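Duvet cover shrinkage: cotton percale, 60 degree wash

mdewan
Posted 13/09/2023
Bought a cream percale duvet cover (Fagerlund, 100% cotton). Label says 60 C maximum. After two washes at 60 it has lost 8 cm in length and almost nothing in width. The insert now bunches at the foot end. Is that within tolerance, or a fault?

throstur_th
Depends on the starting length. On a 220 cm cover, 8 cm is 3.6%. Untreated cotton can lose up to 5% and most of it goes in the warp direction, so length and not width is what I'd expect. Not a fault in my book.

mdewan
220, yes. The packaging says "pre-shrunk".

nesma.b
Then I disagree with throstur_th. Pre-shrunk should mean a residual of 3% or less. I'd send it back. Did you tumble dry?

mdewan
Yes, high heat, to fully dry.

throstur_th
There you go. Tumbling to bone dry adds shrinkage the wash alone wouldn't give. Take it out slightly damp, pull the length by hand, hang it over two lines.

nesma.b
If the label permits tumbling on high, the result is still the maker's problem. What does the symbol show, one dot or two?

mdewan
Two dots.

nesma.b
So high heat is permitted. Claim it.

S_Bennani
Measure before claiming. Lay it flat, no tension, after 24 hours at room conditions, and take three readings along the length. People measure a wrinkled cover on the bed and get errors of 2 cm or more. Also, 60 is unnecessary unless someone is ill. 40 with a decent detergent handles normal soil, and the color lasts longer.

throstur_th
Agree on measuring. Disagree on 40 for bedding if anyone has a dust mite allergy.

S_Bennani
Fair. I was talking about the general case.

mdewan
Remeasured flat: 212.5, 212, 212. So 3.5% average. Writing to the shop. Until then I've put the old insert back in, it's shorter and sits better. Will post what they say.

nesma.b
Quote the three readings and the care label in the first message. It saves a round of email.

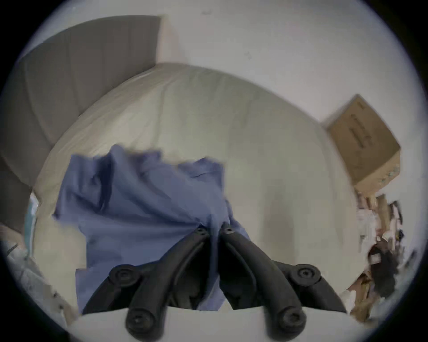
Cream duvet on the bed, blue cloth on top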